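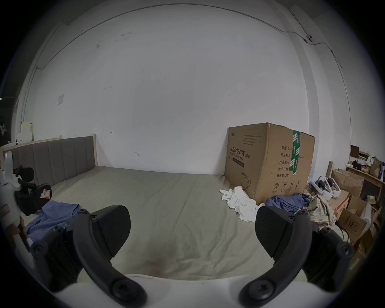 Halero Casino: wagering on the December welcome bonus

Posted by Purves

I deposited $25 at Halero and received the matching bonus. My balance now stands at $251, yet the withdrawal page shows only part of it as available. May I withdraw the remainder before the wagering is complete?

Dronevis

The terms state that bonus funds, and any winnings from them, remain locked until the wagering requirement has been met. Your own deposit may be withdrawn earlier, but doing so cancels the bonus. Table games count at a lower rate than slots.

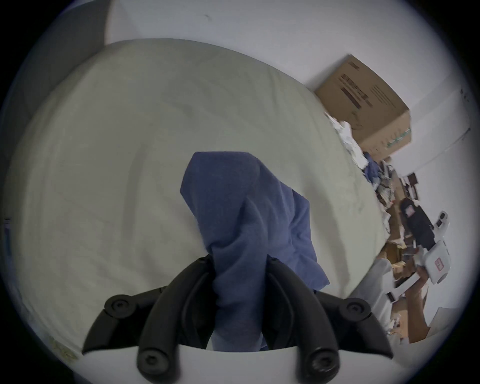
A blue cloth on the mattress.

Please also note the maximum withdrawal of $200 per request. A larger balance must be taken out in separate requests.

Satura

Mine took 4 days. Send your ID first.

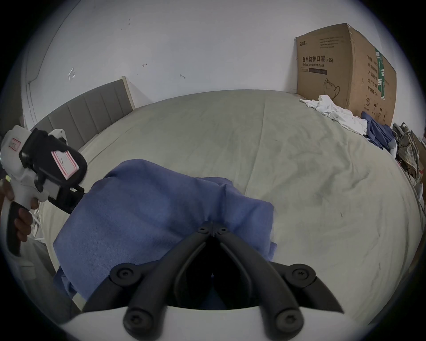 Related topic: Account verification at Halero

Members are asked to read the pinned notice on accepted documents before opening a new thread.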